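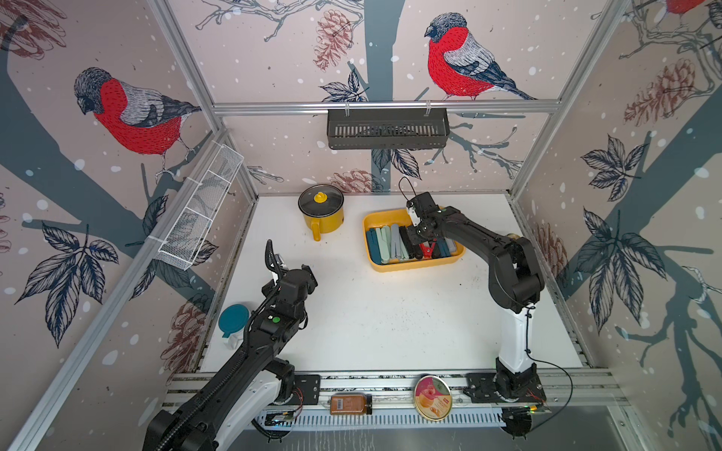

To: Banurlow Robotics Club list
Subject: Re: Re: the wallpaper question

Evening all,

Replying below the quote, as the list rules ask and as I alone seem to do.

> Has anyone asked whether the bullfinches are a problem? Team
> Trostia up the road run their arms against plain grey board and
> say the printed walls will confuse the camera. Also, could we
> please agree what counts as a stick moved? I had 41 on my sheet
> for the session and the log says 40. I don't mind which, but the
> Olero Cup form has one box and it is a small box.

The bullfinches stay. The cup rules say the backdrop is up to the club, and we have 153 runs recorded with them watching. If we strip the walls now, all of those go in the bin and I go home. Trostia are welcome to their grey board, and I hope it cheers them up in the winter.

On the sticks: one counts when it has left the yellow tray and the gripper has let go of it. Dragging one over the rim and hanging on to it is a nil. So 40, sorry. Please write the rule on your sheet, preferably not on the tabletop, which is scuffed enough.

Other bits before the October heat:

The right arm does the picking for now. The left one is to be kept up and clear of the tray until whoever is driving it has done 20 clean lifts of the pot lid by its knob. Two arms in one tray ended badly last term and we have no more spare fingers.

Dark blue and black sticks are still being mixed up by the sorting script. If you have a fix, send it to the list. If you have a theory, the pub is open until eleven.

The Rungrueang room is ours from 6.30, and the kettle is where it was.

Club secretary, Banurlow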